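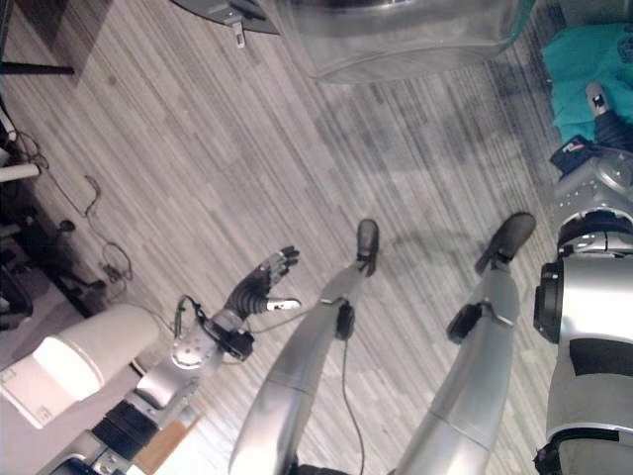

Grey striped floor, light and mid-grey planks.

Re: [brorkstead-homes] Wool jumpers and the spin cycle
29 January 2021

Hello all,

Catching up on this thread over a cup of tea, and I have opinions (sorry!). The original question was:

> I've been given two lovely Plelevico jumpers and I'm terrified of them.
> The label says hand wash but my wrists aren't up to wringing things
> out any more. Has anyone risked the wool programme? And what are
> people using now that the shop in Brorkstead has stopped selling
> the Kobzar soap flakes?

I've put wool through the machine since September and haven't lost one yet, touch wood. Cool water, the shortest wool programme you've got, and turn the spin right down. Mine will go to 1174 if I let it, a daft number for anything knitted! I wash them inside out, 2 at a time, with plenty of room to move about.
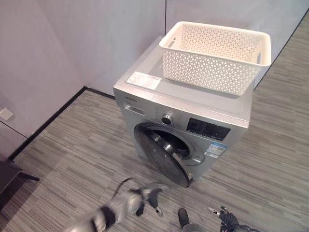 Then it's straight out and rolled up in a big bath towel. Kneel on the roll if your wrists are bad, that's what I do, and you'll be amazed how much comes out. After that lay the jumper flat and pat it back into shape (sleeves as well, they do wander), and keep it well away from the radiator. My thick green one takes two days at this time of year, so don't plan on wearing it to anything.

As for soap, I've gone over to the Breretti liquid. I liked the flakes better, if I'm being picky, as they smelt of my nan's airing cupboard, but the liquid rinses out more easily and I've still got half the bottle. Go easy on it, a small capful does the lot. No softener, ever.

If anyone has a stash of the old flakes they'd part with, do shout, I'd happily swap for marmalade. I've got 12 jars and the Sevilles are still coming.

Love to all, and keep warm,
M.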